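The Slow Bus to the Salt Villages

2022-10-14

By Ewurabena Kwofie

The timetable at the depot says the coast bus takes four hours. The timetable was printed by an optimist, possibly one with a helicopter. I boarded just after breakfast and stepped off in time for dinner, having shared my seat with a car battery, a sleeping schoolboy and, for one memorable stretch, a goose.

I had come to ride the whole line from Flavier to Umiseo, which fans of the route will tell you is the finest coastal trip you can make for the price of a sandwich. There are fans of the route. They have a newsletter. Kwadwo Agyeman edits it, and he had written me a two-page letter of advice that came down to this: sit on the left, bring a cushion, and don't drink anything before Pluka.

I sat on the left. For the first hour the left offered tire shops and a cement works, and I began to compose a stiff reply. Then the road climbed through a cutting, came out the other side, and the sea was simply there, a long way down and much closer to the wheels than I would have liked. The driver picked this moment to unwrap an egg. 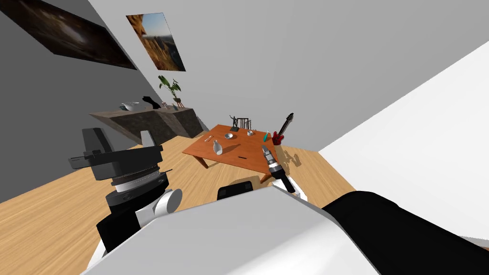 Pluka is where everyone gets off, whether they mean to or not, while the driver has his coffee. The stop is supposed to last ten minutes. In ours, a man had a haircut. I walked down to the harbor, bought a paper cone of fried smelt and ate it on the wall, where I was joined by cats of every known size. The village has one street, two churches and a rivalry between two bakeries that dates back to a wedding cake. I tried both. I have been asked not to say which was better.

If you have a spare night, spend it here. I stayed at the Papadakis guesthouse on my way back, up under the roof, at the top of a staircase that gets narrower as you get more tired. The bed was excellent and the shower had strong opinions. Breakfast was yogurt, figs and a long account of the owner's knee.

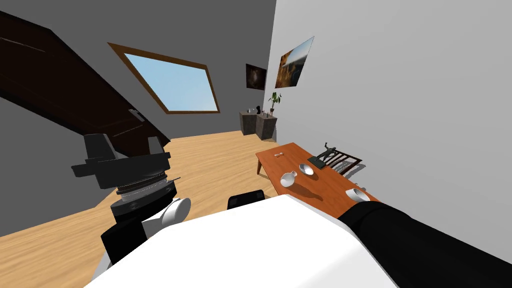
Past Pluka the road gives up on being wide. The salt pans begin on the right, which Kwadwo had failed to mention, so I spent twenty minutes leaning politely across a stranger. They go on for miles, flat and pink in the late light, with a little white heap at the corner of each one. The stranger, who had worked them for 29 years, told me they were dull. She got off at a shelter with no village attached to it and marched away across the pans with the car battery under her arm.

Umiseo has 639 residents, according to the sign, and a square that could seat all of them. There's a lighthouse you can climb when the man with the key is home. He was at his sister's. I had grilled squid instead, at a table with one short leg, and watched the bus turn around in a space I would have sworn was too small for it.

The bus leaves Flavier every morning but Sunday. From November it runs three days a week, and the driver will tell you which three if he likes you.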